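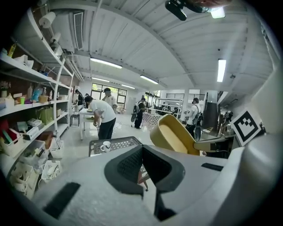 Where should mugs go after they have been rinsed in the shared workroom? On the mesh tray, one layer deep, until they are dry enough to return to the cupboard.

This thread sets out the shelving and supplies arrangements for the Workneh building, ground floor. It replaces the notice posted in February.

Mugs first. The gray mesh tray with the black frame is the only approved place for a mug outside the cupboard. Please do not set mugs on the shelves, on the floor or on top of boxes. A small white mug is on the tray at present. Its owner may collect it at any time.

Paper towels are kept on the upper levels of the tall white shelving unit on the left side of the room. A second roll hangs lower down on the bracket. Use the bracket roll for daily wiping. When it runs out, move the upper roll down and write "towels" on the order sheet.

Replacement rolls come from Nonditz in cases of 136. A case is stored at Atgate, and the building receives a share of it on request. Requests received before noon on Wednesday are filled the same week.

Bottles. The white spray bottle belongs on the middle shelves, where everyone can reach it. The yellow bottle with the dark cap stays up high. Return each one to the level it came from, with the label facing out.

Any bottle filled from a larger container must carry the name of its contents and the initials of the person who filled it. Unmarked bottles will be removed.

The woven basket on the middle shelves is for small items found in the room. It is emptied at the end of each month. Anything unclaimed is taken to the front office and held for two more weeks.

The potted plant with pink flowers may remain. Watering is assigned to the second-floor team. Other staff are asked not to water it, including on Fridays.

Boxes should be stacked below the middle shelves, heaviest at the bottom. Bags may share that level if they do not lean on the stack. Please flatten empty boxes and take them to the recycling point beside room 535.

The air vent near the shelving must stay clear. Do not place packages where they would block the louvers, even for an afternoon.

Several colleagues have asked about adding a second unit. The Zistley catalog lists one that would fit, and a request has been submitted with a spending limit of $200. A decision is expected after the next budget review.

Until then, personal items should be kept in desk drawers or lockers. The shelving is for shared supplies only.

Questions about this arrangement, and corrections to the shelf list, may be sent to Csenge Vida at the front office. Replies to this thread are read twice a day.

Correction to the post on boxes: the recycling point is beside room 535 on the stair side. The elevator side is for glass.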